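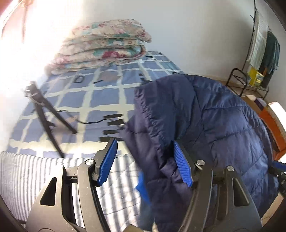 Annick Lemaire writes the planning code at Wovora, and most of her year has gone into jackets.

"A box has a pose," she says. "A jacket has whatever shape you left it in." Her planner used to pick one grasp point and one path to the hanger. Since February it picks a grasp, lifts a little, looks again and replans. Each pass takes 800 milliseconds, which she still calls slow.

The training data comes from hand-held grippers used in ordinary bedrooms. Derek Cheetham looks after the tool that lines up the video with the finger positions. He says the early version lost sync in 23 recordings before they found the bug, a clock that reset when the cable was pulled.

"We threw out 4 of those and repaired the rest," Cheetham says. "Quilted fabric is hard on the tracker. All the seams look the same to it, and then the sun moves across the bed."

Lemaire wants the planner to know when to let go and start over. Right now it tries 2 regrasps and stops. "I'd like it to quit sooner on some of them," she says. "The sleeve ones, mainly."

The next release is called Caltetti. Neither of them would give a date.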